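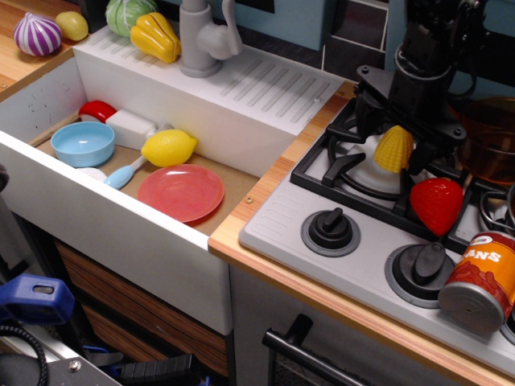 Slide 1. The play sink and why I talk about it

Good evening, and thank you for coming to the parents' evening of the Narkatora playgroup. My subject is small: the toy kitchen, and the sink in particular. I wrote these notes in full so that I do not lose my words.

Point at the ledge first. There are vegetables on it, and a pepper lies near the faucet. Then point into the basin: a blue bowl, a flat plate, a spoon and a lemon. I ask the parents to decide which of these things belong in a sink. Wait for answers. Most adults say that the lemon is in the wrong place. Children often do not agree, because at home fruit is washed in the sink too.

(Pause. Let them talk with the neighbor for a minute.)

Slide 2. Washing and putting away are two games

When we say to a child "tidy the kitchen", we ask for many things at once. At Narkatora we divide it. First game: everything that we eat with goes into the basin and is washed. There is no water, the children make the sound of the water themselves. Second game: everything that we eat goes to its place on the counter or on the ledge.

Between the two games we stop and look. This stop is the part which I like best, and I ask you to try it at home. The child says the name of each thing and where it will go. For children who speak another language at home, as mine did, it is also a good lesson in words. Bowl, plate and spoon come quickly. Cabbage takes longer. The word "faucet" I had to learn myself. 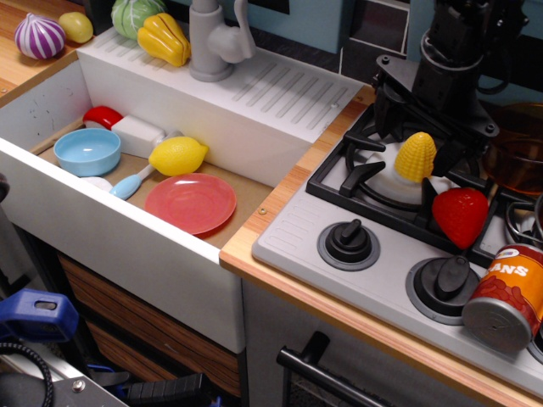

Slide 3. The ribs behind the basin

Ask who knows what the raised lines on the ledge are for. On a real sink they let the water run away from the dishes. Here the onion and the potato are on the left side, and the cabbage and the pepper are on the ledge. To the right of the faucet the lines are free, so a child could put the plate there after washing. We say "the plate sleeps on the lines". Please use the same sentence at home if you have a rack.

Slide 4. What to buy and what not to buy

I am often asked about sets. The big set in the Vultivham catalog has 504 pieces, and I do not recommend it for a family. A child of three years cannot tidy so many pieces, and then the parent does it at night. One bowl, one plate, one spoon and a few vegetables are enough to begin. In December we will have a swap table at our house in Tevville, so please look at home before you buy anything new.

If somebody asks about real dishes: yes, from the age of 4 with us, and only with an adult at the sink.

Slide 5. Questions

Leave ten minutes. Tell them that the paper with the two games is by the door, and that they may take one for the grandparents also.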